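Folding and Sorting Laundry on the Bed: Frequently Asked Questions

Applies to T-shirts, towels and light knits. Updated 28/01/2023 by Viorica Georgiev for the Jenderance household pages.

Can I sort laundry on a made bed?
Yes. Cover it with a flat sheet first. A plain white one shows lint and stray threads better than a patterned one. The sheet does not need to be ironed or tucked in, but pull it straight if you intend to fold on it.

Should I fold each piece as it comes out of the basket?
No. Spread the load out, separate it by color, then fold one color group at a time. Keep black items at one end of the bed. Lint transfers in both directions between dark cotton and anything with a raised surface.

How do I find the shoulders of a crumpled shirt?
Take hold of any fold near the middle and lift until the fabric hangs. The hem normally drops first. Follow a side seam up from the hem to the sleeve, change your grip to the shoulder seam, and repeat on the other side. Lay the shirt face down.
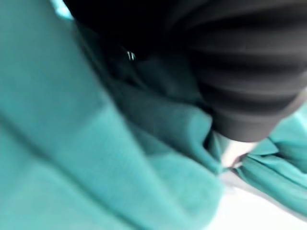
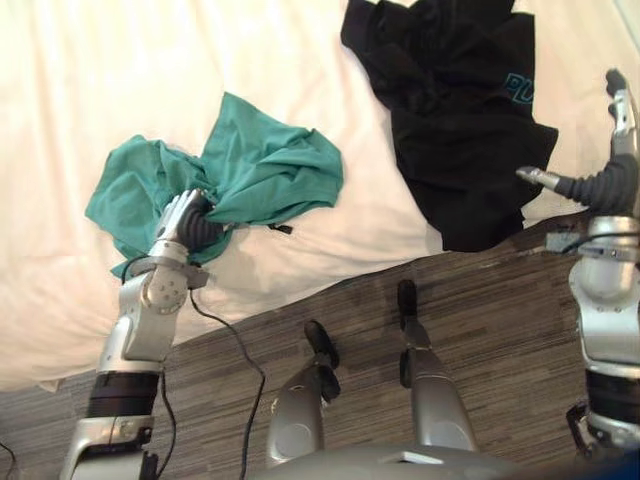
Does it matter how hard I grip the cloth?
For woven cotton, very little. For jersey and anything with a nap, a tight pinch leaves a mark that has to be smoothed out by hand. Hold a wide fold instead of a point. Never lift a damp knit by one corner — the weight of the water stretches it.

What is the standard fold?
Face down, bring one side in to the middle of the back, turn the sleeve back along the fold, and repeat on the other side. Then fold the hem up to the collar. For drawers, fold once more.

Do creases from the pile come out without ironing?
Most do if the item is folded within the hour. Otherwise mist lightly with water, smooth outward from the center and leave flat until dry. Deep creases in heavy cotton need an iron.

Is there a size of sheet you recommend?
Any size that covers the mattress. Avoid letting items hang over the side, where they slide to the floor and pick up carpet fiber.

Can the same sheet be used every week?
Yes. Shake it out outdoors after use and wash it with the whites.

Comments (3)

Spyros Yordanov
What about towels? I have 2 that leave fuzz on everything.

Viorica Georgiev
Wash them separately and skip the softener. Fold them last, after the dark items are off the bed.

Rerik
The side seam method works on long sleeves too. I still lose the second shoulder on my older shirts.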